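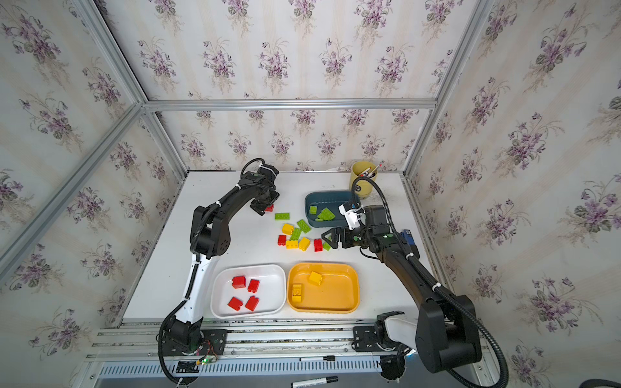

Section 4: Setting out and clearing the brick-sorting table

4.1 Purpose of this section

This section applies to the Otlow sorting table and to the loose toy building bricks used with it. It covers preparing the surface, sorting bricks by colour into the tray, and clearing the table at the end of a session. Assembly of the enclosure is covered in Section 2, and hanging the wallpaper lining in Section 3.

The person setting out the table should read the whole section before the first session. A copy should be kept with the Trasura storage box.

4.2 Items required

One shallow tray. Any plain colour is suitable, provided that it differs clearly from the bricks to be sorted. Dark teal works well with red, yellow and green bricks.

One upright cup for pens and markers.

A selection of building bricks in two or three colours. The full Ngcobo assortment holds 400 bricks, of which only a small number should be on the table at any time.

A soft cloth and a bowl of warm water with a little washing-up liquid.

Paper labels and the record card supplied with the box.

4.3 Preparing the surface

1. Remove all bricks, paper and stationery from the table.

2. Wring out the cloth thoroughly and wipe the white top from back to front. Pay attention to the corners, where dust and pencil marks collect.

3. Dry the surface with a second cloth. Bricks placed on a damp surface tend to cling and will not slide freely.

4. Check the wallpaper lining on the left, right and back walls. Press down any edge that has lifted. If an edge will not stay down, follow the repair procedure in 3.6 before continuing.

Caution: Do not use scouring powder, bleach or abrasive pads on the table top. Scratches hold dirt and cannot be polished out.

Note: The floral lining may be dusted with a dry brush. It must not be wetted. Marks left by pens should be left to dry and then lifted gently with a clean white eraser.

4.4 Placing the tray and cup

1. Place the tray towards the back of the table, with its long side parallel to the back wall.

2. Stand the cup behind the tray and slightly to the right. It should not touch the wall, as felt-tipped pens will mark the lining.

3. Put pens and markers in the cup with their caps pointing upwards. Do not overfill it. A cup that is heavy at the top will tip when a pen is taken out.

4. Leave the centre and front of the table clear for the bricks.

4.5 Laying out the bricks

1. Select up to 14 bricks for the first session. Include small bricks and at least one larger flat brick, so that shape as well as colour can be considered.

2. Tip the bricks gently into the centre of the table from a low height.

3. Spread them with the flat of the hand until no brick lies fully on top of another. They should remain in a loose cluster. An even row makes the exercise too easy and should be avoided.

4. Turn over a few bricks so that some lie on their sides.

5. Check that every brick can be reached without leaning on the table top.

Caution: Small bricks are a choking hazard. Keep them away from children under three and from pets, and check the floor after every session.

4.6 Sorting

1. Decide which colour is to be collected first and write it on the record card.

2. Move the bricks of that colour to the tray one at a time. Green is a convenient first choice where it is the most common colour on the table.

3. Place flat bricks level in the tray where possible. A flat brick left leaning on the rim may slide out when the tray is lifted.

4. When the colour is complete, empty the tray into a labelled bag and begin the next.

5. If a brick is placed in the tray by mistake, return it to the centre of the table. It should not go directly into a bag.

Note: Bricks that have been pressed together should be separated before they are put in the tray. Use the separating tool in the lid of the storage box – never a knife or screwdriver.

4.7 Clearing the table

1. Collect the remaining bricks from the centre, working inwards from the edges.

2. Compare the bricks returned with the entry on the record card. Report any shortage on the reverse.

3. Close each bag and return it to the storage box. Each large bag will hold some 200 small bricks; fewer of the flat bricks will fit.

4. Cap all pens and markers. The cup may stay on the table between sessions.

5. Wipe the tray and leave it face up to dry.

4.8 Washing the bricks

Bricks in regular use should be washed every 2 months. Place them in a net bag, soak them in warm soapy water and rinse well. Spread them on a towel overnight. Bricks must not be dried on a radiator or put in a tumble dryer, as they may lose their shape.

Replacement bags, labels and record cards may be ordered from the Lastthorpe depot using the form in Appendix B.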